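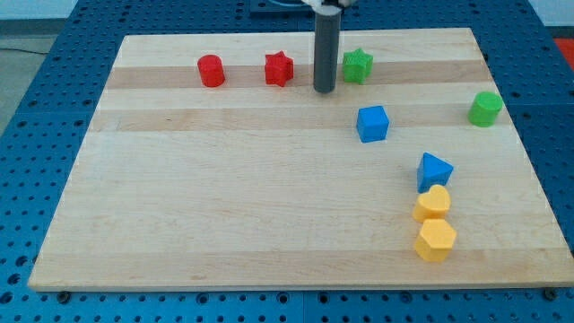
Fig. 4. Maple board on the blue perforated table, with shape blocks set out. Back row, left to right: red cylinder, red star, green star.

4. Setting out the board and blocks

This section covers the Flundeck board and the plastic shape blocks. The old Drukach leaflet said the job took a minute and needed no instructions. Allow longer than that the first time, and read the notes before you start moving things.

4.1 Placing the board

1. Clear the table and wipe it down. Crumbs and grit collect in the holes and find their way back under the board.

2. Lay the board flat, with the long side towards you. Leave a strip of blue showing all the way round. You will want it when you come to lift the board off again.

3. Press on each corner in turn. If the board rocks, take it off and look underneath. Do not fold up a bit of card and carry on. We have seen this recommended, and the card works loose.

4. Check the bolt heads near the front corners. They should be snug. They do not need to be tight enough to mark the table.

Note: The sales sheet calls the grain "self-aligning". We take this to mean that the strips run lengthwise and you can line things up with them by eye. It does work, up to a point. The darker stripe towards the back is a fair guide for the back row, but the stripes vary from one board to the next, so don't copy positions from somebody else's.

4.2 Setting out the blocks

1. Sort the blocks by shape first and colour second. Doing it the other way round is slower, whatever the Retarent training card says.

2. Start at the back. Stand the cylinder on its round base, then add the two stars to its right, upright, with a clear gap between them.

3. Work forwards, one row at a time. Leave enough room to get your fingers round each block without knocking its neighbour.

4. Look along the board from one end and straighten anything that has wandered.

Caution: Do not slide blocks across the board. The stars have a slightly bumpy surface and will drag grit with them. Lift and place.

Caution: Keep the blocks away from radiators and sunny windowsills. The supplier quotes a limit of 65 degrees. Divya Pai asked how that figure was tested and is still waiting for an answer, so we suggest staying well below it.

4.3 Cleaning and storage

1. Wipe the blocks with a damp cloth and a drop of washing-up liquid. Dry them before they go back in the box.

2. Wipe the board along the grain. Ametepe board oil (part 1308) is sold for this purpose - a barely damp cloth has done just as well on ours.

3. Store the board flat. Stood on end against a wall, it may bow.

Note: The blocks are advertised as good for 3000 uses. What counts as a use is not stated. Replace a block when it chips or no longer stands up by itself. Aitana Villalobos keeps the order forms, and single blocks can be ordered without buying a full set.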